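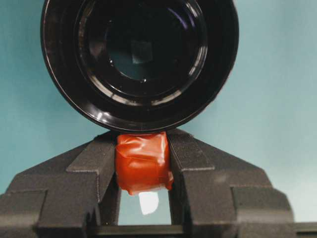 Week 6 handout - collecting demonstrations

Picking episodes first, then what to log, then the split. Most of the trouble people had with the July batch came from the wrist view, so read this part even if you skip the rest. The wrist camera gives the policy its close-up of the contact, and in a bad episode the contact is exactly what you can't see. A shiny dark thing filling the top half, like the black rings over the gripper, is fine as long as the fingertips and whatever is between them stay visible. The orange tape between the fingers is easy to find against teal. Gray on gray would not be. Check wrist view before every session, not after!

What counts as one episode

Start: arm at home pose, objects placed, recording on. End: object released and arm clear of it. Anything shorter goes in the partial folder. Do not trim by hand, Zhiqiang Zeng has a script for that on the Skondach machine and it keeps the two cameras in sync. Hand trimming doesnt.

Failures: keep them. Label them fail and say where (approach / grasp / move / release). One word is enough. A miss followed by a recovery is a success with the recovery flag set. People forget the flag.

Variation

Move the start positions between episodes. Rotate things too. If every demo begins from the same spot the policy learns the spot. The Pindden set had 158 episodes and the start poses all fell inside a patch the size of a hand, trained nicely, fell apart when the tray was shifted.
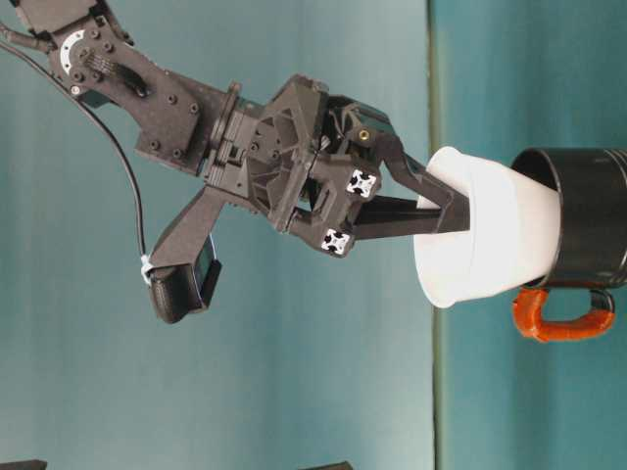 How many demonstrations do we need for one task?
Start with 93 for the first training run, look at where it fails, then collect more of those cases. The target for the full set is 500 but don't go there in one push, you will repeat the same mistakes the whole way.

Operators

At least two per task. Styles differ more than you'd think. Aiguo Lü goes in slow and corrects at the end, others go fast and stop dead. Both ok, mixing is ok, but write the operator in the log so we can seperate them later.

Long pauses are a problem. Policy sees the same picture with zero motion and learns to sit there. If you need to think, think before you hit record.

Split

Hold out by session, never by episode. Episodes from one session share light, camera angle, object wear. Random split gives you a lovely number that means nothing.

To hand in by August 14, 2018: your log file, the fail counts per stage, half a page on what you would collect next. Put it in the Rorkano folder with your group name on it.

Reading: Tang notes, sections on action chunks and time alignment. Skip the proofs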